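Stop tuning the planner and read your own logs

Quick one, because I have a bench slot in an hour and this has been annoying me since May.

Every robotics software team I have worked in has the same meeting. Robot fails at a task. Someone puts the planned path up on the big screen, it looks a bit wobbly, and off we go. New planner. New cost term. Two weeks gone. Then the robot fails at the task in the same place, but with a nicer path.

I think we are spending our effort in the wrong place and I think most of us know it. Planning for a single arm over a table, or into a box, is mostly fine now. Not solved. Fine. What is not fine is everything that tells the planner what the world looks like, and everything that tells us, afterwards, what the planner was told.

Case in point. At Plultside we do contact work inside cluttered housings: connectors, cards, latches, that kind of thing. We went back over 100 failed runs from the spring, by hand, which was horrible. 76 of them had nothing wrong with the path at all. The arm went where it was asked. The ask was wrong. Stale pose, wrong frame, a calibration file from before somebody moved the wrist camera by 2 mm and said nothing. One whole afternoon of failures came from a timestamp rounded to the nearest second. A second! At the speeds we run that is a different part of the board.

And we only found that out because one person had been saving raw wrist images next to the joint states on their own, into a folder called "tmp_keep". Without that folder we would have rewritten the planner. Again.

So, opinions.

Logging is part of the controller. I mean it literally. If the logger falls over, the arm should stop. People hate this when I say it, they say you can't halt a run over a full disk. Why not? You halt it over a missed joint limit check. A run you can't replay taught you nothing, and it wore out the gearbox a bit more.

Replay has to be one command. Ours was a wiki page with almost 800 words on it, last edited by someone who left. Of course nobody did it. We swapped it for a small tool called Flider, which does very little: takes a run, lines up images, joint states and planner requests on one clock, lets you scrub. No clever features. It has changed more about how we work than any planner release I can remember, and it took a fraction of the time to write.

Perception should be allowed to say "don't know". Most of the pose estimators I've used hand back a number every single time, with a confidence that means whatever the training set made it mean. The planner then treats it like a tape measure. I would take a dumber estimator with an honest error bar, every day of the week. Let the arm back off and look again. It costs a moment, and a bent pin costs a board.

The usual answer to all this is simulation. I like simulation! I use it daily. But the sim housing is clean. It has the parts in the drawing and none of the cables, and cables are where we lose. They sag, they hide the thing you want, and they sit somewhere new each time the case gets opened. We had a lovely success rate in sim on the Barajas task set and then watched it fall apart the first morning on real hardware. If your collision world has no wires in it you are planning for a differnt machine.

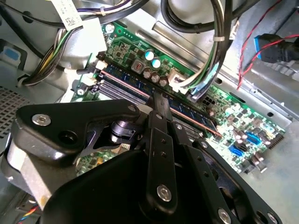
Ukberg, 27 August 2024

Look at a view like that from the wrist and ask what the planner knows. It has the case walls, if you're lucky. It has the memory slots as a neat box. The fingertip is in between them, next to a blue module, and the gripper itself is hiding a good part of the board. Wires curve in from the top, a whole bundle of them, plus a loose pair looping over the bare metal on the right. None of that is in our model. We have a keep-out block there, drawn by hand, too big in one direction and too small in the other.

Now, which of those things would a smoother path help with? None, I'd say. A better mask of the gripper would help. So would a pose estimate that knows half its evidence is covered by a black finger full of holes. And a record of what the estimator saw at the instant it made its guess, stored where the next person will find it.

I'm not saying sack the planning people. I am one of the planning people, I wrote two of the cost terms I'm moaning about. But if I had the next quarter's budget it would go on clocks, calibration checks at startup and boring file formats, and I would freeze the planner until we could replay any failure from the last month without asking round for the script.

Some will say this is tooling and tooling isn't research. Fine, call it what you like. Our reviewers want a new method, our managers want a demo, and the timestamp bug sat there all spring becuase it was no one's job.

Comments are open. If your team already halts on a dead logger I'd like to hear how you got it past the people who own the demo.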